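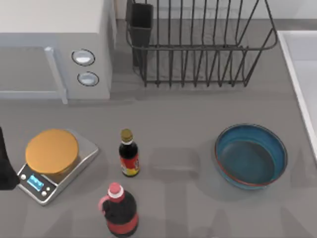
**1/** I've spent most of this month teaching a robot arm to do kitchen chores, and the thing I want to talk about is how much of the job is me unlearning my own hands. Thread, because I have too many feelings for one post. We do all of our practice in a simulated kitchen first: gray counter, white microwave, black wire dish rack, a digital scale, a couple of dark bottles, a blue bowl with a red stripe around the rim. I drive the arm from my desk with a pair of handheld controllers and the computer records everything I do. Then a model tries to copy me, bad habits and all.

**2/** Background for new followers (hi!): I'm a teleoperator at a small outfit called Tretik. Before that I taught ceramics to adults for years, so I came in thinking I was good at showing people how to do things with their hands. Ha. Adults fill in gaps. You say "pick it up gently" and they already own a whole lifetime of gently.

**3/** The robot gets numbers. Where the gripper is, how it's turned, how open it is, plus what the cameras see. If I was thinking "careful, careful" while I moved at normal speed, the thought doesn't get recorded.

**4/** First task I was given was bottle to bowl side. Grab the little sauce bottle in the middle of the counter, set it down next to the blue bowl, let go, back away. That's the whole chore. My quota was 70 clean demos and I figured I'd be done by lunch.

I was not done by lunch.

**5/** Problem one: I kept changing my mind. Sometimes I came at the bottle from the left, sometimes I swung over the top and grabbed near the cap. Both work fine! But I was picking between them on a whim, and the model had no way to see the whim. So it learned something in between, a kind of diagonal swoop that knocked the bottle over nearly every time.

**6/** Krisztina Gulyás, who trains our models and has the patience of a heron, put two of my runs side by side and asked me why I'd gone left in one and over the top in the other. I had no answer. I stared at that screen for a good long while. "I felt like it" is a terrible label for data.

**7/** So now I have rules taped to my monitor. They are:

- pick one way in and stick with it for the whole batch
- if I want a second way, there has to be something on the counter that explains it
- no showing off

The third one is in Krisztina's handwriting.

**8/** Problem two: pausing. People pause all the time and we don't notice. I'd get the gripper right next to the bottle, stop, squint at the screen, decide I liked it, then close. The model learned the stop beautifully. It would drive up to the bottle and just sit there. Forever. Like a kid at the top of a diving board.

**9/** The fix is embarrassing: I rehearse. I do the move a few times with recording off until my hands know it, and then I hit the pedal and go. Same as throwing a bowl, really. You don't want to be making decisions with wet clay between your fingers.

**10/** Somebody in my mentions asked whether we ever do it the other way, where you physically grab the arm and move it through the job. Yes! That's called kinesthetic teaching, and I did a week of it on a real arm over at Brarkgate last August. You switch the arm into a floaty mode and push it around like a very heavy desk lamp.

**11/** I loved it and my shoulders hated it. The good part is that you feel contact. When the fingers touch the counter, your own arm knows. With the controllers I get a little buzz in my palm if I'm lucky, and in sim I mostly go by eye.

**12/** The bad part is you're in the way! Your arm is in the camera view the whole time, and your hand is wrapped around the wrist of the thing. Odair Macedo (who ran that week, and who hums while he works, always the same four bars) had us record the motion by hand, then step back and play it again with nobody touching it, so the cameras got a clean look.

**13/** Depth is the thing I still struggle with from the desk. A flat screen lies to you about what's in front of what. My best trick is shadows. I watch the bottle's shadow and the gripper's shadow come together on the counter, and when they meet I know I'm low enough. I have become a person with opinions about shadows.

**14/** My least favorite task, since several of you asked: the microwave. Doors are mean. A bottle lets you set it down wherever, but a door only wants to travel along its own arc, and if your hand drifts off that arc even a tiny bit you're fighting it. My early door demos look like someone wrestling a goose.

**15/** What helped was Johanna Strebel telling me to quit pulling. She's our other operator and did crane work before this. She said to think about where the handle is going to be at the end and just follow it there, slowly, with the wrist turning the whole way. I'd been keeping my wrist locked and asking my elbow to do everything.

**16/** I tried it on my real microwave at home about a dozen times that night, watching my wrist. My husband came in for a glass of water and went right back out.

**17/** Knobs are their own thing too. Your own wrist runs out of twist pretty fast, so you let go, unwind, and grab again. You've done that your whole life and never noticed, right? I have to do it on purpose, and cleanly, because the let-go is part of the lesson. My first knob batch I skipped the unwind and tried to start from some awful cranked position. Whole batch in the trash.

**18/** Speaking of trash! A failed demo isn't always garbage, and this was news to me. If I bump the bottle and save it, Krisztina wants that one. If I bump the bottle and knock it flat and say a word, she does not want that one. The saves teach the robot what to do when it's a little bit off, and it's going to be a little bit off all the time.

**19/** So now some days my actual job is to be slightly wrong on purpose. I start the gripper too far over, or too high, or turned funny, and then I show it how to get back on track. We did a batch of 48 of those and the policy improved more than it had from all my pretty, perfect runs. I'm trying not to take it personally.

**20/** A few quick answers from the replies:

*Does it get boring?* Yes. Podcasts are banned, too, I got sloppy with one on and it showed in the data.

*Do you need to code?* I don't. I can name a folder correctly and I'm very proud of that.

*Do gamers do better?* For the first hour. Then it's whoever can stay the same all day.

**21/** *Why not have the computer invent the demos if it's all simulated anyway?* It does, partly. Once I've done a good batch, the software can shift objects around and stretch my motions to fit. We got 4,000 runs out of 500 of mine on the last task. But it's stretching *my* motion, so if I put a hitch in there, congratulations, now there are thousands of hitches.

**22/** *Can you recognize your own driving?* OK, this is my favorite question. Yes!! I back away from things with a little lift and a turn to the side, like I'm leaving a room politely. I never knew I did that. Then one morning I watched the trained policy put the bottle down, lift, and turn to the side. I yelped.

**23/** Johanna's policies go straight up and stop. Of course they do. Cranes.

**24/** We argued about whether my little turn should be cleaned out. It costs time and does nothing for the task. Krisztina says leave it for now, as it keeps the fingers from clipping the bottle on the way out. So for the moment there's a robot with my manners, and I'm going to enjoy it until somebody wants it faster.

**25/** Next up is putting things into the dish rack, and I'm nervous. Narrow slots, thin wires, and all the depth trouble I complained about in 13. If anyone here has done rack or slot tasks by remote, please tell me which camera angle you leaned on. I've been going back and forth between a side view and one mounted on the wrist, and so far I'm bad with both.

**26/** Also, a correction on 16: my husband would like it known that he did get the water.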